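Four grippers, one pile of laundry: a talk with Lok-yiu Wu

I caught Lok-yiu Wu at 4 p.m., between runs, and she gave me as long as it took for a batch of logs to copy over. So this is quick. Notes cleaned up a little, order mostly as it happened.

Wu tests hand-held grippers for Nurimcombe, a small shop that buys, borrows and breaks other people's hardware before it goes anywhere near an arm. This spring it's cloth. Towels, fleece, anything floppy. 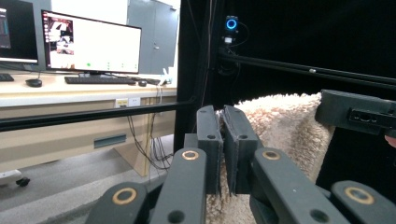
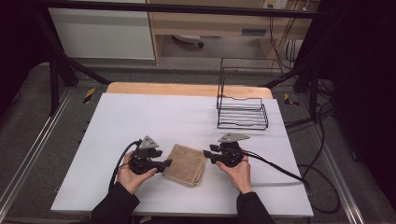 Cloth work at Nurimcombe: sherpa between the fingers in the first, the folded towel and the wire rack in the second.

First question was the obvious one. Why cloth?

"Because everybody's gripper is good at blocks," she said. "You give me a block, I'll give you a nice chart. You give me a towel and now I have to find out which finger you cheaped out on."

There are four models in the comparison. Two she wouldn't name yet, the makers haven't seen the numbers. The other two are the Zirken, which she has had since January, and the Grutthorpe, newer, lighter, and in her words "a bit in love with itself." She wants the full write up out in April. We'll see.

So far, 376 grasps logged. I asked if that was a lot.

"No. It's enough to be annoyed by. I wanted 130 per fabric and I have that for terry. Fleece I'm short. Sherpa I'm way short, sherpa is slow."

Slow how?

"The pile. You close on it and you think you have fabric and what you have is fluff. The fingers come together, the reading says there's something in there, you lift and it just combs out. So now we go in deeper and take a fold. Then it holds, but then you've got a fold, and if the next step was to lay it flat, well. Good luck."

She does a lot of this with her hands while talking. Pinch, lift, let go.

The pads came up next, and this is where she got going. Wu thinks most of the difference between the four grippers is the pads and the play in the linkage, and much less the motor. Swapped the Grutthorpe's pads onto the Zirken one afternoon (took longer than it should, different screws) and the scores on terry moved more than she expected. Which way?

"Up for the Zirken. Which the Grutthorpe people are not going to enjoy."

And the linkage?

"Wiggle it. That's the test. I have a proper rig for it, with a dial, but you can wiggle it and know. If the tips don't meet in the same spot twice, thin stuff slides out the side. On a thick towel you'll never notice. On a pillowcase you notice right away."

I asked about the towel task, becuase it looks like nothing much. It has a few versions. Pick up one corner. Pick up two. Fold in half, fold again. Hang it on the rack. The rack is the hard one, she said – wires are thin, the cloth drags, and both hands have to agree on the height.

"People watch it and say, oh, that's just hanging up a towel. Sure. Do it with two fingers on each hand and no wrist feel and tell me how it goes."

Does she do the runs herself?

"Most of them. My forearms are terrible. You hold one of these up all morning and the weight figure on the spec sheet starts to feel personal."

That's a column in her sheet now, how tired the operator is. One to five. She said a reviewer asked her to drop it and she's keeping it in. A gripper that makes you sloppy after an hour gives you sloppy data, same as a bad camera would.

Cameras, since she brought it up. She likes one close to the fingers and one high. The close one tells you whether you've got the fabric. The high one tells you where the rest of it went. If she had to lose one?

Long pause. "The close one. No. Ask me again in a month." Then, "With cloth the part you're not holding does half the work. So you need the high view. But I'd be miserable."

Cables are her other complaint. She'd pay extra for a gripper with a soft cable that leaves from the back, and would take worse motors to get it. A stiff cable pulls on the hand and you start steering around it without knowing, then that shows up in the recordings as a little curve in every reach. Took her over a week to find that one. She had blamed the tracking.

I asked which she'd buy with her own money.

"For towels, Zirken with the other pads. For anything thin, the Grutthorpe, it closes cleaner. For sherpa I'd buy a different blanket."

And the two she won't name?

"One is fine. One is going back in the box."

Copy finished about then. She has fleece to get through before she can touch the write up, plus a repeat of the first terry set, done back before she'd started noting pad wear and so not much use next to the later ones. I asked if she'd send me the sheet when it's ready. She said yes, minus the comments column.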